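Tondeo Grasp Planner: Frequently Asked Questions
Last updated 2025-05-27

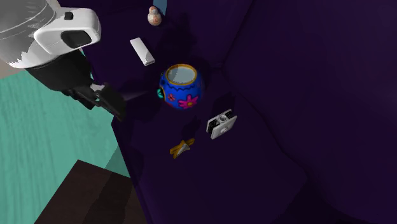 What is Tondeo?
Tondeo is a method for teaching a robot arm to pick up household objects using only simulated practice. We train in rendered rooms and test on a real arm at our Derdale lab.

Why change the colors of the furniture and floors?
A policy trained in one room learns that room. We redraw surface colors, lighting and object placement at the start of every episode. Some combinations look odd, and we leave them in.

How many objects are in the training set?
200. Another 24 are held back for testing and never appear in training.

Does it work on soft surfaces?
Less well than on tables. Our simulator treats cushions as rigid, so the arm doesn't learn how they give under a load. Most failed grasps on the real sofa come from this.

How long does training take?
47 hours on one workstation. We repeat each run with 3 random seeds and report the average.

Can I use my own objects?
Yes. Convert the meshes with Cliltell first and check the scale. Objects wider than the gripper opening need a handle or rim it can close on.

Is the Cormier baseline included?
The configuration files are. The weights will be added in the next release.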